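Can a Robot Do Your Chores Yet?

By Araceli Carrasco

Suppose somebody asked you to tidy your bedroom this minute. You would probably groan first (I always did), and then you would pick up a sock, find a book under the sock, put the book on the shelf, spot half a biscuit behind the book, decide not to eat it, and carry on until the floor came back into view. It would be boring, but it wouldn't be difficult. You wouldn't need anybody to explain what a sock was.

Now suppose we asked a robot to do the same job. Could it? Children ask me this more than any other question when I visit schools, and usually there is a hopeful look that goes with it. The answer is "a little bit, sometimes, if you help", and the rest of this page is about why the answer is such a wobbly one.

Machines that already help

You very likely have some chore machines at home already. A washing machine is one. It fills itself with water, swishes your clothes round, lets the water out and spins, and it does all this while you are off doing something else. Your great-great-grandmother would have given anything for one, as washing day used to mean hot water, sore hands and a very long time at the tub.

But think about what the washing machine leaves for you. Somebody has to find the dirty clothes and check the pockets for tissues. Somebody has to put the clothes in, take them out, hang them up, fold them and carry them upstairs. The machine does one part of the job, the part that is the same every time, and people do all the fiddly bits before and after.

Robot vacuum cleaners are a bit cleverer, because they move about and work out where the walls are. They are still easily beaten. A shoelace can do it, and so can a step. Ours once spent a whole afternoon in August trying to climb the leg of a kitchen chair, and I'm sorry to say we all sat and watched.

Why hands are so hard to copy

Try something for me. Put a coin flat on a table and pick it up. You probably slid it to the edge, or tipped it with a fingernail, and you did it without making any sort of plan. Your fingertips told your brain how slippery the coin was and how hard to squeeze, and your brain sent messages back again, all in less time than it takes to read this sentence.

Most robots don't have hands like yours. Many have a gripper, and a gripper often has just two fingers that open and close, like the tongs you use for salad. Some have three or more, and a few have a whole hand with a thumb, but those are expensive and can be rather delicate. With a simple gripper, a tin of beans is quite easy. A grape is harder, because you mustn't squash it. A T-shirt is harder still! It never has the same shape twice, and when you pull one corner all the other corners go somewhere new.

Seeing is tricky as well. A robot looks at the world through cameras, and sometimes one of those cameras is fixed close to the gripper, so that the robot can see what its fingers are doing. It's a bit like having an eye in your wrist. That helps a great deal when the work is close up, but the gripper can get in the way of its own view, and shiny things can look confusing when the light bounces off them.

Jobs in shops and workshops

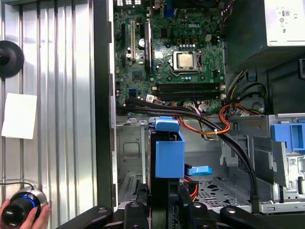 Chores don't only happen in houses, of course. Shops and workshops are full of them, and one that interests me very much is taking old things apart so that the useful pieces can be used again. Think of a computer. When it is finished with, some of its parts may still be perfectly good, and the metal can be melted down and made into something else. For a person with a screwdriver and a bit of patience, it isn't a terribly hard job. For a robot it's a proper puzzle. With the side panel off you can see why: there's a green circuit board with DELL printed on it, a thick bundle of black cables sweeping across the middle, and orange and red wires looping about between the other parts. A gripper that wants to reach something in there has to get past the cables without snagging them, and cables bend and spring about in a way that is very hard to predict. Some of the plastic pieces are bright blue, and a bright colour is a kind thing to give anyone looking for a particular part, whether they are looking with eyes or with a camera. The round black controller in the corner, with the glowing blue ring, has a person's hand on it. Controllers of that kind can be pushed, pulled, tilted and twisted, and people use them to steer things in every direction, robot arms included.

When a person steers a robot from moment to moment like that, it's called teleoperation. "Tele" comes from an old Greek word meaning "far off", and you'll find it hiding in telephone and television too. Sometimes the person is far off indeed, and sometimes they are near enough to touch the robot. Either way, the person does the thinking and the robot does the moving.

How a robot practises

You might say that steering a robot by hand is cheating, and I can see why. If I have to steer the arm all the way to the sink, I might as well wash the cup myself! But there is a good reason for doing it. Many robots today learn by copying. A person guides the robot through a job while a computer keeps a record of what the cameras saw and how the arm moved. Then they do it again, and again, and again, with the cup in a slightly different place each time. After a great many goes, the computer begins to find a pattern it can follow without help.

At a small workshop called Storari, where I was invited to spend a morning, the team had been teaching an arm they call Ovano to unplug a single cable. They had recorded 400 goes at it. Four hundred! Then they let Ovano try without anybody steering, and in the first test it managed 9 plugs before it got hold of the wrong thing and had to be stopped. Everyone was delighted. I was a little puzzled by how delighted they were, until one of them pointed out that the week before it hadn't managed any.

They went back and recorded some more, until they had 535. Ovano got better at that one cable. When they gave it a different cable, with a plug of another shape, it was nearly as lost as it had been at the start. You or I would look at the new plug and think, "Ah, another plug," and simply get on with it. Teaching a robot to have that "ah" is one of the biggest jobs that robot scientists are working on.

What about a robot that does everything?

You may have seen films of robots making the bed or loading the dishwasher. Some of those films are quite real, and they are exciting to watch. There are a few questions worth asking, though. Was the film speeded up? Was a person steering the robot from the next room? Did it work the first time, or did they try all day and show us the best go? Could the robot do it in your kitchen, where the cupboards are in different places and the dog has opinions?

I'm not trying to spoil the fun. I love these films, and I watch far too many of them. But a robot that can do a job once in a tidy room is at the beginning of a long road, and a robot that can do it every day in a messy house, with small children running past, has to be very much better. It has to be safe, too. If you drop a plate, somebody sweeps it up. If a strong, heavy machine bumps into a toddler, that is far more serious, so the people who build robots have to be careful and sometimes rather slow.

Which chores might come first?

My guess is that robots will get good at the plain, steady jobs before the muddled ones. Carrying boxes from one shelf to another is already done by robots in many big warehouses, where the floors are flat and the boxes are nice firm shapes. Taking apart one kind of machine, over and over, might come along well. Folding towels is coming on too, as a towel is only a rectangle when all's said and done. Tidying a bedroom is much further off. A robot would have to know that the pebble on your windowsill is a treasure and the crumpled paper under the bed is rubbish – or perhaps the other way round.

Something to try with a friend

You can find out for yourself how it feels to be a robot with a gripper. You will need 4 things: a pair of kitchen tongs, a sock, a plastic cup and a scarf for a blindfold. Ask a grown-up before you borrow the tongs, and clear a space on the table.

One of you is the robot and wears the blindfold. The robot holds the tongs and may only move when told to. The other is the steerer, and has to use words like "left a bit", "down" and "close". See whether the two of you can put the sock in the cup. Then swap places.

When you've both had a turn, try it with the robot's eyes open and no steerer at all, and notice how much quicker it is. Then put the tongs down and do it with your fingers. If you like, write down how long each way took and bring it to school to compare. My nephew and I needed so many goes at the blindfold one that the cup ended up on the floor and the sock ended up in the butter, so do move the butter first.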